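Heritage Sites and Visitor Management
Unit 4: Access to enclosed monuments
Notes prepared by Nyokabi Mussa

The Vinard chamber is a single-room stone tomb under an earth mound, entered by a short passage on the south side. The passage is 90 cm wide, so groups cannot pass each other inside it.
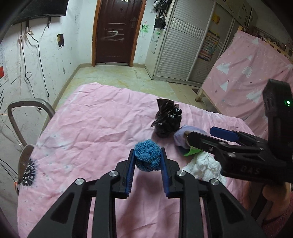
Breath and body heat raise the humidity of a closed room. In painted chambers this loosens the plaster – slowly at first, then in flakes. Steinbach divides the controls into limits on numbers and limits on time. Vinard uses both: 37 visitors a day, two at a time with a guide.

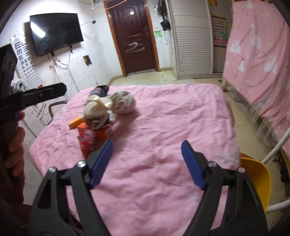
A replica moves most of the load off the original. The one at Jorklow stands 60 m from the mound and copies the passage at full scale. Khaemba argues that a replica should be signed as such at the door, and that its ticket should be sold separately.

Terms: dromos, antechamber, buffer zone, carrying capacity.
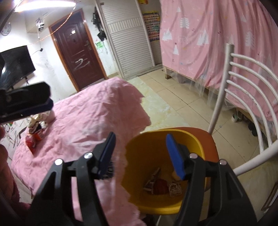 Unit 4 – page 2

Reading before the seminar: Steinbach, chapter on closed rooms; Hajji, site report on Vinard (February). Bring the floor plan. Compare the daily limit with the width of the passage and state which one governs.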